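The Woman Who Closes Restaurants

She picked the cafe, and she picked the table farthest from the kitchen, and before the coffee came she had already told me the place had until December.

"They've got 30 items on the lunch menu," she said. "Look how many people are eating lunch."

I looked. It was us, and we weren't eating lunch.

My guest closes restaurants for a living. She asked me to leave her name out, on the grounds that owners tend to stop returning calls once they know who is on the line. When a place is going under, a bank or a landlord or an exhausted owner hires her to come in, add up what is left, and turn it into money. She has done this for 200 restaurants, by her own ledger, which she keeps in pencil.

She got into it by way of a failure of her own. In her twenties she and a cousin opened a place called Malý, which served Czech food to a neighborhood that had not asked for any. "We had wonderful dumplings," she says. "We had wonderful dumplings every night at closing time, a whole tray of them." They lasted 2 winters. The man who came to clear the kitchen paid them $2000 for everything, including a stove that had cost far more than that by itself, and she followed him out to his truck to ask how he had come up with the number.

"He said he'd looked at our shoes," she says. "Then he offered me a job."

What does a restaurant leave behind? Less than you would hope, apparently. The build-out is worth nothing, and the mural is worth less than nothing, because somebody has to paint over it. The walk-in cooler is usually leased. The wine has been drunk, often by the owner, often in the final week. "Chairs hold up," she says. "Sheet pans hold up. People will always want a sheet pan." She once closed a steakhouse called Benetti where the most valuable item on the premises turned out to be the parking sign.

Then there is the small stuff, which goes in boxes and sells by the pound. She is fonder of it than she lets on. She will tell you that you can date a restaurant by its forks, and that heavy ones mean the owner had a partner with money. She has opinions on salt that I will not print in full. Shakers on the table, she believes, are a sign of a cook at peace with himself. A cook who won't allow them is a cook who reads his reviews. 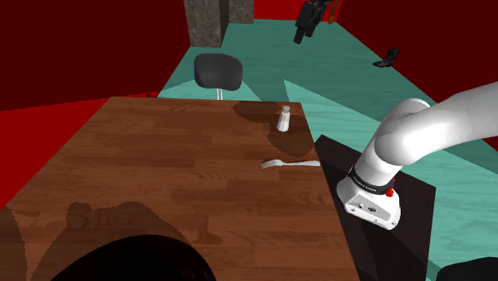
Salt and a fork: the small stuff goes in boxes.

I asked whether owners ever see it coming. She stirred her coffee for a while, though she takes it black.

"They see it before I do. They see it, and then they redo the menu." A new menu is the first symptom. The second is brunch. The third is a sign out front saying the place is under new management when it is the same management, in a different shirt. By the time there is live music, she says, she has generally had a phone call.

She does not enjoy the first visit. The owner gives her the tour, and it is always the full tour, with the story of the light fixtures. She lets them finish. At Jimia, a noodle place she closed a few years back, the owner cooked her a five-course meal while she was tagging the dining room, and she sat down and ate it with a roll of stickers on her wrist. "Best meal I had that year," she says. "I told him so. He said, where were you in March?"

Most of what she clears ends up in a warehouse out in Werkmont, where new owners come to buy it. They arrive cheerful, with paint samples. They tell her about the concept. She has sold the same espresso machine four times, and she speaks of it the way other people speak of a cat that keeps coming home.

Does she warn them?

"I used to. I'd say, don't sign for ten years, don't hire your brother, don't put a fountain in. They'd nod and ask if I had a fountain." She did have a fountain. She sold it to them. She has since had it back.

I wondered if the work had put her off eating out. It has done the reverse - she eats out nearly every night, tips well, and orders dessert whether or not she wants it. She calls this putting something back. Her husband calls it the grocery bill.

The check arrived, handwritten, with a little sun drawn at the bottom. She studied it on both sides, paid it before I could reach for it, and asked the waiter, very pleasantly, whether they had ever thought about doing brunch.

"Starting next month!" he said.

She thanked him and left her card under the saucer.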